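Ninety-three tries at a cupboard

The student robotics club at Nullora says its humanoid can put a cupboard in order. I have sat through enough demonstrations to hear a sentence like that and ask which cupboard, so I spent an afternoon with the club's captain, a third-year in mechanical engineering who agreed to talk as long as I left names out of it.

The team is preparing for the household round of the Fasiria student challenge, which takes place on 1st August. Entrants get a cabinet with a door, a set of plain boxes and a list of jobs: open, take out, put back, close. A perfect run is worth 90 points. The captain's team has never scored one in practice.

"Our best is 83," the captain said. "We lost the rest on the door. It always comes down to the door."

I asked how many runs it took to get that 83. The captain looked at a laptop for a while before answering. Ninety-three, on this version of the software. And the typical score? "Lower. I'd have to work it out." I suggested that a team with a good average would know it by heart. "That's fair," the captain said, and went back to the laptop without working it out.

The club calls its control software Nudo. As far as I could follow, a student steers the robot through the job by hand, the run is recorded, and the software learns from the pile of recordings. There are 598 of them so far, nearly all made since March by the same four students on the same cabinet. I wondered aloud whether the robot had learned to handle boxes or had learned to handle those boxes.

"Those boxes," the captain said. "I'm not going to pretend otherwise. If you brought one from home, I wouldn't bet on it."

Blue boxes were the job of the day. With the door open, the robot has to deal with what's on the shelf one box at a time, using its right hand, and the judges take off points if the other box gets knocked. I asked why a machine with two hands does the work with one.

"Two arms in a small cupboard get in each other's way," the captain said. "We tried it. The left one stays down unless we need it for the door. People watching always ask what it's for, and some days I ask that too."
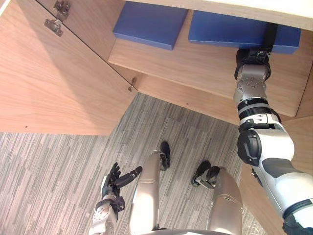
What the judges will see

The rules allow three attempts, and only the best one counts. I told the captain this seemed a generous way to measure a machine meant for people's homes, where every attempt counts, including the one with the good glasses. The captain disagreed, mildly.

"It's a student contest. If they averaged it, half the teams would stay home, and the ones who came would pick the slowest, safest motion they could. You'd be here writing that it was boring."

Possibly. I'd still like to see the average printed beside the best score, and I said so. The captain had no objection, "provided everybody has to do it."

Money came up next. The arms and legs are bought in, and the club's share of the cost is covered by Suominen, a local supplier of cabinet fittings that also gets its name on the team shirts. I asked if the sponsor expected the robot to work. "They expect us to show up," the captain said. "They've been very nice about it. I think they like that we talk about hinges so much."

We talked about hinges for a good ten minutes. The team's theory is that the robot pulls the door on a slightly wrong curve, then corrects late, and that the correction is where the points go. A second-year who had been listening thinks the trouble is in the feet, which shift when the arm reaches up. They have argued about this for weeks. Neither has run the test that would settle it, and when I asked why, they both said there hadn't been time.

I asked what a student gets out of all this, if the cupboard could be tidied by hand in ten seconds. The captain had clearly heard that one before.

"I can read a log file now. I can tell a bad motor from a bad idea, most of the time. Before this I'd only had classes where the problem worked out if you did the steps."

Would the captain trust the robot in a kitchen? "No." In five years? "Ask me about the door first."

The team plans to freeze the software two weeks before the contest. The second-year told me they said the same thing last year.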